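Brakport Commodity Exchange

The Brakport Commodity Exchange, known to most of its members simply as "the Fliro" after the street where it first opened its doors, is a small regional market for grain, oilseed and feed contracts. It is best known for its barley future, which has long been the contract that millers and brewers in the district look to when they want a fair idea of what the coming harvest might be worth.

History

The exchange grew out of a weekly gathering of grain dealers who had wearied, quite understandably, of settling their differences by letter. They rented two rooms above the Pisel coffee house, drew up a rule book of 103 articles (many of them, it must be said, to do with the proper weighing of damp sacks) and began posting prices on a slate by the stairs. The slate is still kept in the entrance hall, and older members are fond of it.

Trading was by open outcry for most of the exchange's life. The change to screens came slowly, and for several seasons the two systems ran side by side, with a clerk walking between them to make sure the prices agreed.

Contracts

A standard barley contract covers 800 bushels, a size chosen so that a modest family farm could sell part of its crop ahead without promising more than it could grow. Contracts run to March, July, September and December, with March usually the busiest, as it falls when growers are making up their minds about spring planting. Most positions are closed out before delivery - only a small share of the grain ever changes hands through the exchange's own stores.

The Szczepańska Rule

Perhaps the best-loved oddity of the market is the Szczepańska Rule, which stretches the closing session by a few minutes whenever the price has moved sharply near the end of the day. Barbara Olszewski, in her history of the exchange, credits it with calming a good many nervous afternoons, and smaller markets nearby have since taken up versions of their own.

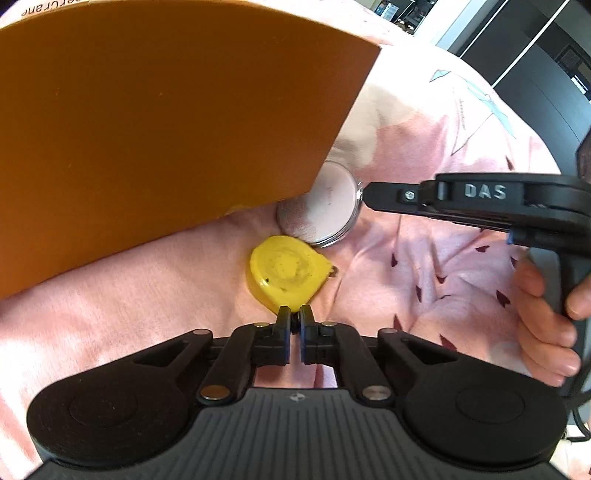
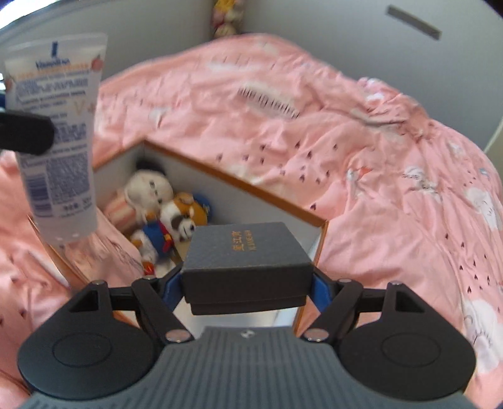 Critics of the rule say that it rewards those who wait and makes the final price harder to predict. Its supporters answer that a few extra minutes give farmers time to telephone their brokers, and there the matter has comfortably rested. The exchange's lease on its present building runs until 2049.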